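Patient Discussion Board: Coverage and Appointments
Topic: Night guard replacement and the new deposit policy

Posted by Frontdesk_Stoltora
7 Feb 2025

Patients of the Stoltora office are advised that custom night guards now require a deposit of $84 before impressions are sent to the laboratory. The remaining balance is due when the guard is fitted. The full charge for a standard hard acrylic guard is $250, unchanged from last year. Questions may be posted in this thread. Please do not include personal health details.

Reply by quietmolar
Thank you for the notice. My guard was ordered before the policy was announced, and I have not yet been fitted. I would ask the office to confirm whether the deposit applies to my order.

Reply by Frontdesk_Stoltora
Orders already sent to the laboratory are exempt. You will pay the full amount at your fitting, as stated on your original estimate.

Reply by R_Pelach_patient
I wish to register an objection. The Pelach office does not ask for a deposit on any appliance, and both offices bill under the same name. Patients who move between the two should be treated alike.

Reply by lower_left_six
I respectfully disagree with the previous poster. A guard is made for one mouth and cannot be resold. A deposit is a fair request, provided that it is disclosed in writing before the impression is taken.

Reply by R_Pelach_patient
Disclosure is welcome, but it does not answer my point about equal treatment. I would also note that the plan booklet from Nulirness describes a single fee schedule for both locations.

Reply by Rivera_Street
The booklet covers fees and is silent on when they are collected. I have read the section twice. I do share the concern about patients who are waiting on a claim, as mine took 3 weeks to be settled.

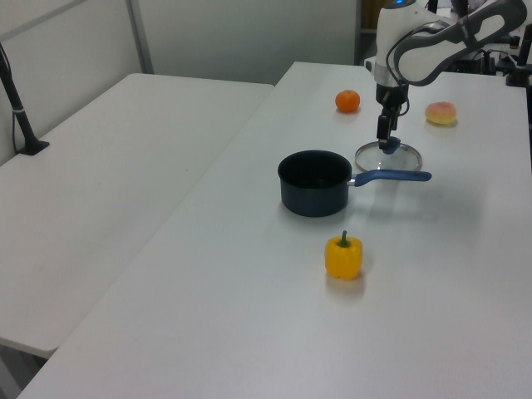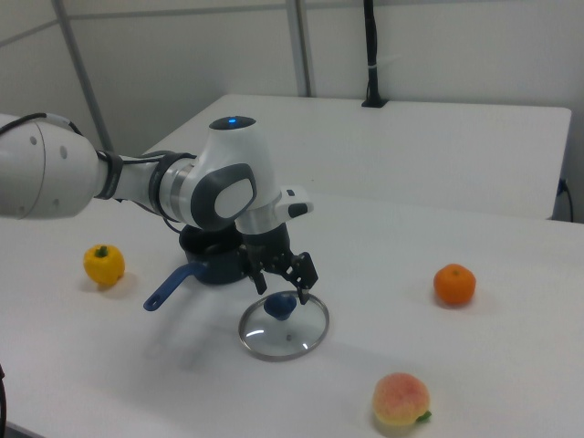 Is the deposit returned if the insurer declines the claim?

The deposit is refunded in full when the patient cancels before the impression leaves the office. After that point it is kept toward the laboratory fee, whatever the insurer decides.

Reply by quietmolar
That is clear, and I am grateful for it. May I suggest that the same wording be added to the estimate form? The current form mentions only the balance due at fitting.

Reply by Frontdesk_Stoltora
The suggestion has been passed to the billing desk. A revised form is planned for May. Until then, staff will write the refund terms on each estimate by hand and ask the patient to initial them.

Reply by R_Pelach_patient
I maintain my objection and will send it to the billing desk in writing.

Reply by Frontdesk_Stoltora
Written objections are accepted at either office and will receive a written reply. Please include a copy of your estimate.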